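Gripper trials at Fullcombe – where we've got to

The automation group has spent this month comparing two sets of fingers for the small twin-arm setup. All of it is being done in simulation before we order any parts. Brynhildur Dalsgaard built the test table and runs the trials from the Hedegaard office.

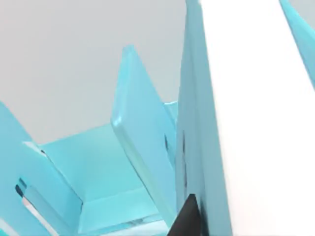
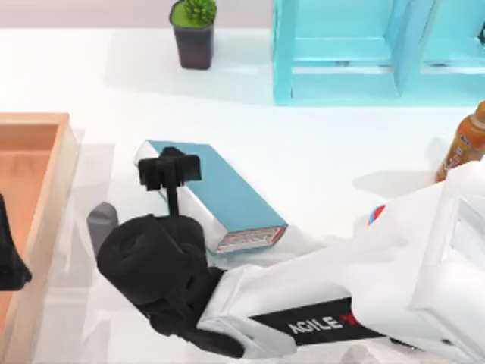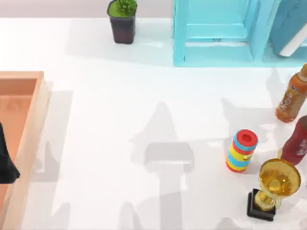 Simulated views from the finger trials. The second shows the gripper over the blue and white box.

The two designs are the Tatix, with a narrow pointed tip, and the Briltine, which is shorter and has a flat pad. Each set gets 80 picks with the same objects and the same controller settings. A pick counts if the object is lifted clear of the table and held for 10 seconds.

So far the Tatix has managed 88 per cent and is ahead on anything standing close to a wall or a shelf side. It does less well on bottles, which tend to turn in the grip. The Briltine holds bottles firmly but is slow to get into tight gaps, and we have stopped it twice for touching the shelf.

We are also looking at camera positions. A close view near the fingers is good for the last few centimetres, but a large object can fill most of it and the arm then has little else to go on. The wider view over the table shows more of the objects, though the arm itself can get in the way. Brynhildur would like to run both together, and the controller can take 2 camera feeds without slowing down.

Still to do are the Briltine runs at lower grip force, and a repeat of the shelf picks with softer lighting – shadows on the white table have been confusing the object finder. We plan to have real fingers on real arms by December.

If you have an object you would like added to the test set, send its measurements and weight to Brynhildur by the end of next week.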